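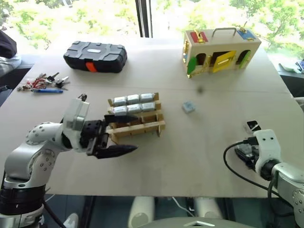
Keys, a latch-board box and a wooden rack on the table by the windows.

Put real keys on a table and people pick them up. I have watched this at the Stutadthorpe hall for two winters now, and it has changed my mind about what an activity table should hold.

When the hall first set money aside for it, most of the list was bright plastic. The quote came to 418 pounds. What we have used most since then is a pile of old keys, which cost nothing, and a box of small doors with latches on it. The doors are different colours and each has to be worked out. A child of three will stay with it, and so will a man of 80 who used to fit kitchens.

I think the reason is weight. A key is cold and heavy and it was made to do a job. Hands know that. A plastic key on a plastic ring is a picture of a key, and most people put it down again.

There are fair objections. Keys are dirty and should be washed. Small ones need keeping away from babies. Someone at the Erora centre told me their insurers would not have it, and I can't argue with insurers. But a bolt and a chain fixed to a board are hard to lose or swallow.

The other complaint is mess. I would leave the keys in a heap. Sorting them is half of what people come to the table for, and a row of hooks takes that away before they sit down. Our sessions last 56 minutes by the booking sheet, and the heap usually sees us to the end.

The hall is due to spend again in January. I would buy another box of latches and keep the rest.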